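From: Marjan Sharifi
To: bench-automation list
Subject: Re: Returns bench, second arm, and who signs for what

Shahab Kordestani wrote:

> We are being asked to put a second arm on the returns bench at
> Grirnside before the end of April. Before I agree to that I would like
> to hear from a site that has had one running for longer than we have.
> Three things in particular.
>
> 1. What happened to the bench hours? Our planner assumes the sorters
> become "available" once the arm is in. I can't see where the time
> comes from.
>
> 2. Who handles items with cords? Ours go to the manual lane and the
> manual lane is now the slowest part of the building.
>
> 3. Did anyone get regraded? Two of our sorters are doing recovery and
> relabelling every shift on sorter pay.
>
> Shahab

Shahab,

Taking these in order. Our figures are from the Dehghan building only. The Stamix side runs a different gripper and a different intake, so I would not combine the two.

1. Hours. The bench had two sorters before the arm and it has two now. The work has moved. Before, each person picked an item out of the intake, checked it, and put it in a bin or a basket. Now the arm does the plain transfers, and the people do intake, recovery, relabelling of items the software has not met, and the end-of-shift log. We processed 1790 items in our last full count period. The log for that period has 200 stops where a person had to do something before the arm could carry on. A stop can be ten seconds or it can be a quarter of an hour, and our log did not record which until Roya Mohammadi added a start and finish time to the form. If your form has no times on it, fix that first. Without them your planner will treat every stop as zero minutes.

The other cost is attention. A person sitting at a workstation behind the bench is counted as free on our roster. They are listening for the stop tone and they can't do work that needs concentration. Kamran Shirazi tried rostering catalogue entry into that position and the error rate on the entries went up, so we took it out again. Catalogue entry now has its own block, away from the bench, with somebody else answering the tone.

2. Cords. We had the same manual lane and the same queue. The supplier's advice was to tie every cord before the item goes on the bench. That works, but tying is a job, and it lands on the intake person. We settled on a split:

- Short cords and light items are tied at intake and go to the arm.
- Heavy items with long cords stay manual.
- Anything in between is put on the bench untied, and the arm may try it twice. After the second failed try it stops and calls.

The limit of two tries was set by the sorters, and I would keep it that way at your site. The default in the Stirix software was higher, and people were standing there watching it try again.
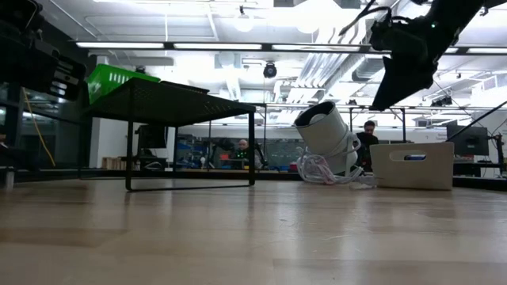
The in-between group is where most of the argument is. A round body is awkward for a two-finger grip when it is lying on its side, and a loose cord changes how the load hangs after the lift. Urmila Jaiswal asked that the target bin be placed close to the pick so the carry is short, and the sorters agreed to reset it at the start of each shift. It is on the card now, under bench set-up.

3. Grading. Yes, eventually. The original position from management was that recovery was "part of operating the equipment" and so was already covered by the sorter description. The sorter description did not mention equipment. We wrote down every task done at the bench over one roster cycle, with the person's initials, and put that list beside the description. Recovery, relabelling and gripper pad changes were moved to a new operator grade. Tying cords was not, and I think that was a mistake, as it takes judgement to decide which lane an item belongs in.

Some practical notes on a second arm, seeing as that is your real question:

The stop tones need to be different. If both arms use the same tone, whoever is at the desk has to get up and look at each one.

Have a named person who can refuse a restart. With us it is whoever has the operator grade on that shift, and a supervisor can't overrule it from the office.

Ask for the training hours in writing before the arm is delivered. Ours were promised verbally and we got half, all of it in the morning, so the late shift learned from the early shift at handover.

Leave room to work by hand on the same bench. We lost part of ours to a fixture that was bolted down and had to be moved at our own labour cost.

I can send the task list template and the revised stop form if you reply off list. The card is in our own format and you would need to rewrite it for your bench height and bins.

Marjan Sharifi
Dehghan building, returns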